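How I Clean a Front-Loading Washer (and Get Rid of That Swampy Smell)

Posted 2019-04-16 in Laundry

Okay, so I put this off for way too long. We moved into the place on Prukdale in March and the washer came with it, and for the first few weeks I kept blaming the towels. I rewashed them, I hung them outside, I bought the expensive detergent. Then I stuck my whole head in the drum one morning and, well, it was not the towels!

My neighbor Wilmer Usuga used to fix appliances and he talked me through all of this over the fence (thank you, Wilmer, I owe you a pie). I've done it twice now and the whole thing takes me an afternoon, most of which is the machine running by itself while I watch TV.

What you'll need

White vinegar, the cheap jug kind. Mine was 99 cents at Jemal
Baking soda
An old toothbrush you never want to use again
A few rags or microfiber cloths
A shallow pan, a baking dish is fine
Dish soap

Step 1: Unplug it and empty it

Take everything out of the drum and feel around the bottom with your hand. I got a sock and a guitar pick. Unplug the machine before you start poking around in there, and clear off whatever has piled up on top while you're at it, so you can wipe that too.

Step 2: Do the rubber first

If your washer has a rubber gasket around the door, this is where most of the stink lives. Pull the fold back gently with your fingers and work your way around a little at a time. Wipe out the loose gunk with a dry rag, then go over it with a rag dipped in half vinegar and half warm water. The bottom of the fold is always the worst, so save a clean cloth for it. Dry it when you're done, and I mean really get in there. 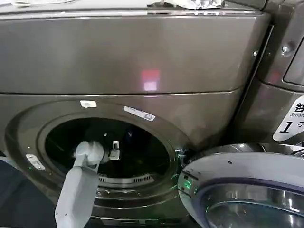 Next comes the toothbrush. I use it anywhere a rag is too fat to fit: slots, seams, around screws, behind the latch. A drop of dish soap on the bristles is plenty. Go easy around any paper labels if you want to keep them readable, because they turn to mush fast and you might want the model number someday. If you'd like them gone, take a phone picture first, soak them with a warm cloth for a few minutes and they'll roll right off with your thumb.

Step 3: The filter (get the pan!)

On a lot of front loaders there's a little door down low on the front with a drain filter behind it. Check your manual for where yours is and how to open it. Slide your pan under, turn the cap slowly, and be ready to stop and dump the pan. I did not go slowly the first time and soaked both my slippers. Rinse the filter in the sink, scrub it, and screw it back in snugly.

Step 4: Run it hot and empty

Plug it back in. Two cups of vinegar straight into the drum, hottest setting, longest cycle, no clothes. When that finishes, sprinkle in half a cup of baking soda and run it hot again. Don't put them in together, they just fizz and cancel each other out. And never, ever mix vinegar with bleach. If your manual says no vinegar, use a washer cleaner and follow the package.

Step 5: Wipe down the outside

Glossy finishes show every single streak. Damp cloth with a tiny bit of dish soap, then a clean damp one, then buff it dry right away. Skip the scrubby side of the sponge. Ask me how I know.

Keeping it that way

I leave the door open between loads now, and I use less detergent than the cap tells me to. My friend Bethel Gebreyes runs an empty hot cycle every 6 weeks and hers smells like nothing at all, so I've put that on my calendar too. Next one I'm tackling is the dryer vent, and I'm a little scared of it.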